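4. Table coverings and reported meal length

Figure 3. Sage-green cloth with white square grid, on a rectangular table.

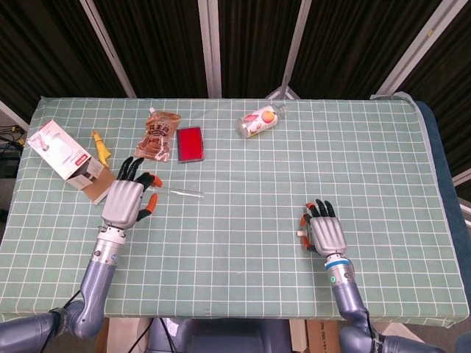

4.1 Sample and recall

Diary entries came from 115 households in two towns, Jikard and Furtună. Total entries after cleaning: 2,233. We had aimed for 3,000 but the January round was short, and a good part of the Furtună diaries came back with the evening pages blank. Blank pages dropped, not imputed. Entries with a start time but no end time also dropped.

Each household wrote down when people sat down, when the last person got up, what was on the table (cloth, mats, oilcloth, bare) and who was there. Guests marked separately. Breakfast was optional and most people skipped it, so everything below is midday and evening only.

Recall is a problem. Kong did the call-backs and found that people who filled in the diary the next morning rounded to the half hour almost every time. Same-day entries much less so. We kept both but ran the main comparison twice, see 4.3.

4.2 Coding of coverings

Patterned and plain cloths were coded apart at first. Checks, grids and stripes went together as "lined"; florals on their own. Kwok coded the Jikard diaries and Kong coded Furtună, then they swapped a subset. Disagreements were mostly over oilcloth, which some households call a tablecloth and some don't. We settled on the household's own word. Not ideal, but the alternative was guessing from a one-line note.

Seasonal cloths (holidays, birthdays) got there own code and are left out of the main comparison. Too tied up with guests.

4.3 Results

Meals on cloth ran longer than meals on a bare table, in both towns. Most of that gap goes away once guests are taken out. What is left is small and shows up at the evening meal only. Lined against floral: no difference we would want to defend. Same picture with next-day entries removed, though the Furtună group gets thin at that point and the midday estimate jumps around.

One thing we did not expect. Households that changed coverings during the diary period did not report longer meals on there cloth days. So the gap is between households, probably, and says more about who owns and uses a cloth than about what the cloth does. Income was asked but the item was badly worded and we don't use it.

4.4 Limits

Self-report throughout. Two towns, one winter. Table size not recorded, wich we regret.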